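3.2 Cloths, boards and small round tables

We came to the tablecloth question sideways. Nives Benedetti and I had spent most of June asking people in Skestcombe how they lay a table for two, and I kept noticing how much of the talk was about cloths - who irons them, who doesn't, whose grandmother would be horrified. So we went back through our 178 table records and pulled out the ones with a round table and a loose cloth.

There were 24 of them, and I'm very fond of them as a group. A round table gives you no corners to line things up with, and a cloth that hangs in folds doesn't help much either! Whatever goes down first tends to set the layout, and a big flat board is bossier than most things (Raffaele Bassi calls this the "anchor", and I've borrowed his word throughout). Figure 4 is a nice case. The board lies turned on the yellow-green cloth, one corner pointing away from the person, with a spray of flowers to its right.

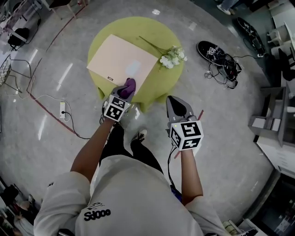 Figure 4. Round table with a cloth, a pale board and a flower spray. The dark purple object is held over the near part of the board.

3.3 Where the flowers go

I'd expected flowers to go in the middle, as they do in the Mazza household study we started from. On the small round tables they mostly ended up at the side, and when we asked, people talked about elbow room and being able to see each other. Jolanta Laskowska coded these answers separately from me and we disagreed on 7, nearly all to do with whether "out of the way" is a place or a feeling. I still think it's a place. We kept both readings in the table at the end of this section, so anyone who sides with Jolanta can work from hers.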